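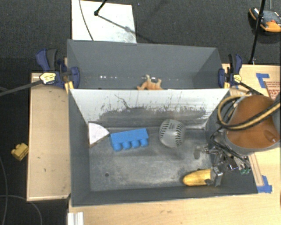 How often should you re-check the bin position on a two-bin pick cell? Every time somebody has had the clamps off, and once a week even if they swear they haven't.

yeison_c
Posted 07/11/2025
That's the short version from the sticky, and I'd like to argue with it. We run our two-bin cell at Dutgate pretty much as the sticky says. Bins long side to long side, a bar clamp each end near the join, tape on the table for the corners. It picks from one, drops in the other, then swaps. Lovely until last month, when it started touching down on the near wall of the front bin. Re-taught the corners, fine for 400 picks, then back to knocking. Clamps felt tight to me. What am I missing?

octavio.n
Felt tight to whom? Put a pencil line on the table along the bin and look at it again after a shift. A bar clamp on a smooth bin wall creeps if the pad has gone hard. Ours went like boiled sweets.

MPacheco
Before you blame the clamps, look at the gripper end. A finger that's slightly bent gives you exactly the same fault and you'll spend a week re-teaching a bin that never moved. Ask me how I know. Take the finger off, lay it on something flat, see if it rocks.

octavio.n
A bent finger would be off in both bins though. He only said front.

MPacheco
He only said front because that's the one he can see from his chair.

yeison_c
I resent that, but I've just been and stood at the other side, and the rear one is fine.

jtaipe
Screw the bins down and be done with it. We did it at Wanico in February: four screws, washers, never thought about it again.

valentina_oj
Until you have to swap a bin, Jhosep, at which point you thought about it quite loudly. I was there. Clamps are right for a cell where things change. Just check them in a fixed order: pads, then bar, then handle. And wipe under the bins while you're at it. One crumb of grit under a corner and the floor of the bin isn't where the arm thinks it is.

jtaipe
It was one stripped screw.

valentina_oj
It was my screwdriver.

yeison_c
Pencil line done. After 1000 picks the right end has walked out by the width of the line and the left hasn't budged. Pad on the right is shiny and hard as a biscuit. So Octavio wins, annoyingly. Swapped both pads, re-taught the corners, and the loop has been running since lunch without a knock.

octavio.n
I accept cash.

MPacheco
Still check the finger.

yeison_c
Checked the finger. It rocks. Only a hair, but it rocks.

MPacheco
:)

jtaipe
While you've got it in bits, look where the cables loop over the arm. Ours rubbed through on the Kurada cell and the gripper would let go of things whenever it felt like it. I'd still use screws.

Contact the moderators | Copyright Cuervo Cell Forum | Back to top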